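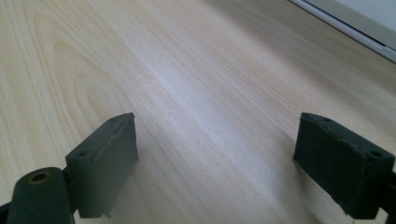 Opening bit. Say why hand teaching first, remote second. Slow down here!! At the Ferton talk I rushed it. Start of every demo = fingers open, wide gap, nothing held. Point at the bare wood between the two pads. Then the glare, the bright band down the middle of the table. Ask the room what it does to the camera view, wait for answers, don't fill the silence.

Next, by hand. You hold the gripper, you do the job, it records. Pruka people picked it up in 2 sessions. Mention teh boring part: same start, same finish, no fidgeting. If you hesitate, the robot learns to hesitate. (pause, usually gets a laugh)

Remote control. Slower, up to 4 times slower for new operators. Lag story from Triston, keep it SHORT. Good for places you can't put your own hands. Colour of the table matters less than people think, skip if behind.

Bogdan numbers: 6 bad demos left in, whole batch went wobbly. Stress that we threw them out and retrained, took until Monday.

Questions. Someone will ask about gloves. Dont get drawn into cost. Water!!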